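Renting in the Konar District: What Listings Say and What They Leave Out
Housing Studies project report, turned in 7/22/21

I picked rental listings for my project because I had just spent a whole spring reading them for myself, and I figured I might as well get a grade for it! My first idea was to compare sale prices, but my advisor talked me out of it pretty fast (the sales records cost money and the listings are free).

So I read listings. I ended up with 277 of them, all apartments in three developments: Jarneck Court, Pathirana Gardens and the newer Proslow building up by the bus depot. I put every one into a spreadsheet with the rent, the number of bedrooms, the floor, the schools mentioned and whether the ad gave a walking time to anything.

The walking times were my favorite part. Of the whole pile, 100 listings gave one, mostly to the Konar train station. I walked the route from Jarneck Court myself, at my normal speed, with a backpack. The ads say two minutes to the station. It took me nine, and that was with both lights going my way. Pathirana Gardens did better – their ads say ten and I got eleven, which I'm happy to call fair.

Schools came next. Proslow ads love schools. One listing named six of them for a studio apartment, and I still wonder who that was written for. I looked up the attendance zones and two of the six were on the other side of the line, so a kid living there would need a transfer. The ad just said "near," and I guess that's true on a map.

Then there's floor area. I wanted a whole chapter on this and got half a page, as only 26 listings gave a number for each room. The rest gave one total or nothing, and some totals counted the balcony. I asked three agents how they measure. One uses the builder's plan, one uses a laser, and one never wrote back.

What would I change? I'd start the spreadsheet with fewer columns. I had one for "view" that I filled in for a week and then dropped, because "open view" and "city view" seemed to mean whatever the writer wanted. I'd also save a copy of every ad on the first day. Some changed their rent while I was still typing, and my December numbers (from an old class handout) don't line up with mine at all.

The bedroom counts need a footnote too. Pathirana Gardens calls a room with no window a "den," Jarneck calls it a bedroom, and I went with whatever the ad said.
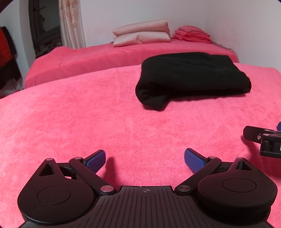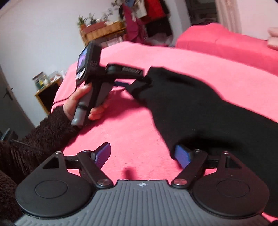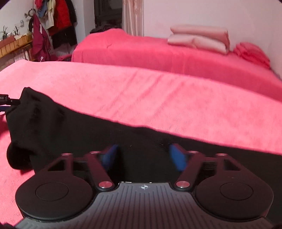
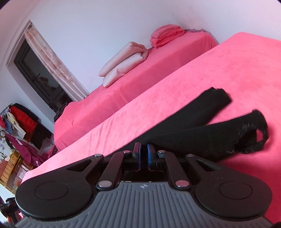 Hajar Chraibi read the draft and wrote back that I should split the dens out into their own column before comparing any rents, and that the nine-minute walk ought to be timed again from the back gate at Jarneck, as that's the one most tenants use.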